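Folding and Storing Your Knits: Questions We Get a Lot

We started the Vikumden folding evenings with one table and a kettle, and by now the same questions come up so often that it seemed kinder to write the answers down. If yours is missing, bring it along in person and we'll gladly talk your ear off about it.

Do I have to iron a T-shirt before I fold it?

No, and please don't feel guilty about it! Most cotton knits only want a good shake by the shoulders and a slow pass with the flat of your hand. Start at the collar, work down to the hem, and then go out along each sleeve. If there's a crease you can't live with, a damp cloth laid over it for a few minutes usually does more than you'd expect.

Why do you keep telling us to look at the seams?

The seams are the only honest guide you have. Knit fabric stretches whichever way you pull it, so an edge that looks straight may have been dragged there by your own thumb. The stitching moves a good deal less. When you turn a part of the shirt over on itself, find the lines of stitching and see which way they run before you press anything flat. A pale shirt on a plain, darker surface makes this much easier on the eyes, especially in the evening.
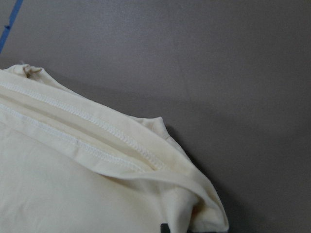

Glenys Cheetham wrote to us in January to say that she had folded by the side seams for years and had a whole drawer of shirts leaning to the left. Some shirts, she pointed out, are sewn with a twist in them from the start, and for those she now goes by the middle of the collar and lets the sides fall where they like.

We think she's quite right, and we've changed our own handout. Try the seams first, and if the shirt argues with you, go by the collar.

What about a corner that keeps bunching up?

Open that part out again, all the way, and smooth from the middle toward the corner. Tugging at the tip only makes the wrinkles tighter. It's a nuisance when you're nearly finished, I know, but it's over in a moment.

Should sleeves go in or across?

Either way is fine. Nuria Hailu, who leads the beginners' table, lays them straight down the back, and I like mine across, mostly out of habit (my mother did it that way). Long sleeves do better with one extra turn at the elbow.

How many folds should I make?

For a drawer, we teach 4: one for each side, then up in half, and in half again. On an open shelf you can stop one fold sooner and have a softer pile.

My cream shirts have gone a bit yellow. Can I still store them?

Of course, though wash them first, and rinse them well. Keep them out of direct sun and away from bare wood if you can. A clean old pillowcase makes a perfectly good liner.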